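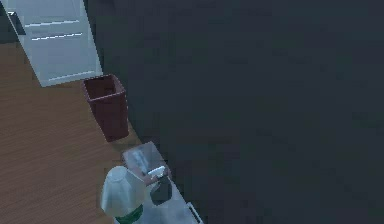
5.3 When the robot believes it has finished

Most of our failures in simulation were dull. The arm dropped things, or stopped short of them, and the log said so. The failure we describe in this section was more troublesome, as the log recorded it as a success.

The task was to collect a small object from a side table and put it in the wastebasket. Triletti, our planner, handles the route and the reach; Skuren, the checker, decides whether the job is done. In August we ran the pair through 1000 episodes in the Gosling room set and were pleased with the score. We then watched a sample of the recordings, a step we had been putting off, and were less pleased.

In 80 episodes the object never entered the basket. It was released above the rim, struck the outside and came to rest on the floor, where it stayed while Skuren awarded full marks. The fault lay in how the checker drew its boundary. It used an upright box fitted to the basket at its widest point, the open top. The basket narrows towards its base, so the box took in a thin strip of floor on all four sides. Anything lying in that strip was, as far as Skuren was concerned, inside.

Triletti had no means of knowing better and carried on with admirable confidence. In two episodes it drove over the object on its way out — an event the log records as "path clear".

Figure 4. Layout used in the basket task, seen from above. The basket stands on the wooden floor beside the dark region, with the side table and lamp below it and the white cabinet above.

We replaced the box with a shape that follows the basket's sloping walls, and asked the checker to wait until the object had stopped moving. The false successes went away. So did a good part of our headline score, and the figures in Section 6 are the lower ones.

One case remains open. If the object balances on the rim, Skuren and the older Takier checker disagree, and so do the authors. We count it as a failure for now.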